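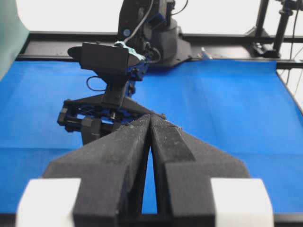
Kitchen Tips I've Stopped Believing

By Rawiri Sutcliffe
November

Print this page | E-mail this page

Every fall the same cleaning advice comes around again, and every fall I try some of it on my own sink, drains and pans to see if it deserves the space it gets. Most of it doesn't. A few things do, and those are usually the dull ones.

Start with baking soda and vinegar down the drain. It fizzes, and people love a fizz. But the acid and the base cancel each other out in a hurry, and what you have left is mostly salty water running over the same clog. I poured it down a slow kitchen drain 4 nights in a row. The drain stayed slow. Then I took the trap off with a bucket under it, pulled out a plug of grease and coffee grounds, and had the job done before the kettle boiled. If your trap has plastic slip nuts, hand-tight is enough when you put it back. Run the tap and feel underneath for drips before you put the bucket away.

Lemon in the garbage disposal: smells nice for an afternoon. The smell you're trying to cover lives on the underside of the rubber splash guard. Turn off the power, fold the flaps back and scrub them with an old toothbrush and dish soap. You won't enjoy it.

Now the one that starts arguments. Soap will not ruin a cast iron pan. That rule seems to go back to harsher lye soaps, and I have washed mine with ordinary dish soap for years. What hurts it is sitting wet. Dry it on a low burner, wipe it with a very thin coat of oil, and wipe again as if you'd changed your mind about the oil. A sticky pan nearly always had too much put on it. 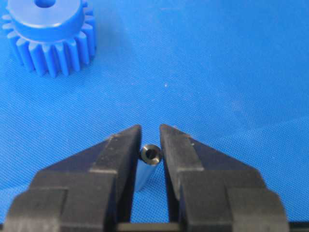

4 min read

Keeping bread in the refrigerator makes it go stale faster, and I don't know why this one survives. Slice the loaf, freeze it, toast from frozen. If you go through a loaf in 2 days, leave it on the counter, cut side down on the board.

I'm also suspicious of anything sold as a single-purpose cleaner. A neighbor swears by a stainless steel spray called Nodirau, and I borrowed hers. I did half the fridge door with it and the other half with a damp microfiber cloth and a drop of dish soap, wiped with the grain and dried. My wife couldn't pick the side. The spray smelled of oranges, if that's worth the money to you.

Descaling a kettle is where vinegar does earn its keep. Mix 300 ml of white vinegar with 500 ml of water, bring it to a boil, turn it off and leave it for an hour. Rinse until you can't smell it. Check the manual first if it's a fancy kettle, as some makers would like you to use citric acid. Don't bother scraping at the scale with a knife. 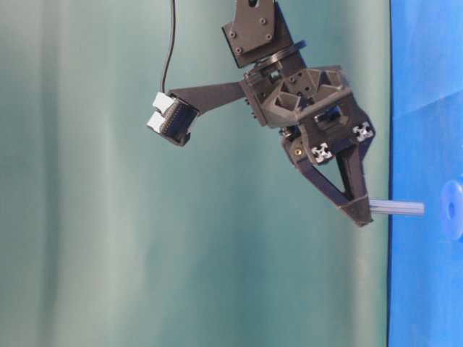
The other place I'll allow vinegar is a cloudy drinking glass. Soak one overnight as a test. If it comes out clear, you had mineral film and the rest of the cupboard is worth doing. If it's still cloudy, the glass is etched and no amount of soaking will bring it back, whatever the back of the box says.

Wooden cutting boards: wash both sides, stand them on edge, oil them when they look thirsty. Salt and half a lemon will help with an onion smell, a little. I would not call it disinfecting.

And please don't mix cleaners to make them stronger. Bleach with vinegar or with ammonia gives off gas that can put you in the hospital. That's one warning I have no doubts about.

Comments

Bulik: Tried the thing with the splash guard last night. I've lived here for years and had no idea it folded back. Horrible.

Tuhiwai: Disagree on the bread. In a humid house it's moldy by the second morning, so mine goes in the fridge and I toast it anyway.

Humus: Does the kettle mix work on a coffee maker too, or is that a different amount?

Print this page | E-mail this page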